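Stanham bench book, gripper and arm work
1 November 2023
Entry by L. Insaurralde, read and grumbled over by E. Fabbri

Fault: gripper did not let go when told to let go. Second time. The first was in July and I wrote "probably me" next to it, and I would like to withdraw that remark.

Background for whoever reads this at Flukham. The keyboard job is the dull one on the list: pick the keyboard up by one end, lift, shift it along the desk, put it down square. We show it by hand with the hand-held grippers, the marker gives us position, and the arm then repeats what we did with less swearing. Wuvora (the planner, for newcomers, named by Ocampo before any of us could object) had replayed 198 of these without trouble. On the next one it lifted, moved, lowered to the correct height, reported OPEN, and stayed shut. Then it retreated to its rest position, as it is supposed to after opening, and took the keyboard with it.

The cable went tight. The keyboard came round on the end of it like a gate. Ermanno hit the stop, which worked, and I record that with gratitude because it is the only part of the system that did exactly what it says on the label.

No injuries. Damage: one bent key stem, one USB plug pulled out at an angle it was not designed for, and my tea.

What we did next was go back to the hand-held tools, on the same desk, and try to get the same thing to happen slowly.
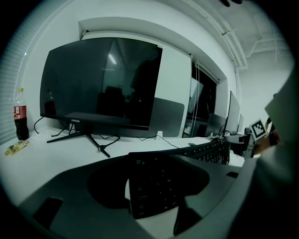

The log is the annoying bit. According to the log the fingers opened. Command sent, command acknowledged, motor current rose and fell, state changed to OPEN, all in the right order. If you had only the log you would conclude that the keyboard had decided to come along of its own accord. Ermanno suggested this as the official finding. I have not adopted it.

So, the state is not measured. I had assumed for the best part of a year that OPEN meant somebody had looked. It means the motor was asked to turn for 300 milliseconds and did not complain. If the coupling slips, the motor turns very happily, the fingers stay where they are, and everybody upstream gets good news.

Took the cover off the arm's gripper. Two grub screws on the coupling. One was loose enough to turn with a fingernail and the other had backed out far enough to rattle. No thread lock on either. The build sheet says thread lock was applied, and has a tick beside it. The tick is in my handwriting.

Refitted both with thread lock, left it to cure, marked a paint line across the coupling so that slip shows. Then ran it with the keyboard unplugged and a folded towel on the desk. Opened every time. I do not trust it any further than that, as it also opened every time for most of last month.

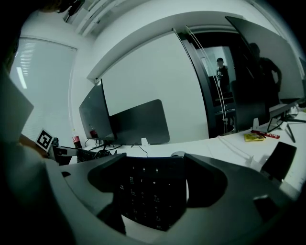
Grip position is the second half of this, and Ocampo was right about it, which I am putting in writing once. We have all been taking the keyboard by the very end, because it is the easy bit to reach. On the hand-held tool that puts the fingers either side of the numeric keypad, slash, asterisk and minus up near the top, and the whole rest of the board sticking out as a lever. A person corrects for the droop without thinking about it. The arm does not correct, it just squeezes, and every gram of that droop goes back through the coupling as twist. I can't prove that is what walked the screws out, but I would not bet my next cup of tea against it.

Also on that desk: loose cables round the monitor stands. If the keyboard had swung the other way it would have met one of those, and then a screen, and this would be a longer entry with a form attached.

Changes, from now:

Arm is not to leave the release point until finger position has been read from the encoder on the finger side. Ermanno is writing this. Until it is in, someone stands by the stop for every replay, with a hand free. Holding a biscuit does not count as a free hand.

Keyboard unplugged for all replays. Cables pulled back clear of the working side of the desk before starting.

Grub screws checked against the paint line at the start of each session. Initial the sheet after looking, please, and I include myself in that with some feeling.

Open questions. Why did the stall check not fire in July, when the fingers were properly jammed and the motor should have complained? Ermanno thinks the threshold was raised during the cold-room trials and never put back. I have asked Flukham for the old settings file. They have sent me a different settings file.

Spare coupling ordered. Key stem straightened with tweezers; it is the F7, so it will be some time before we learn whether it works.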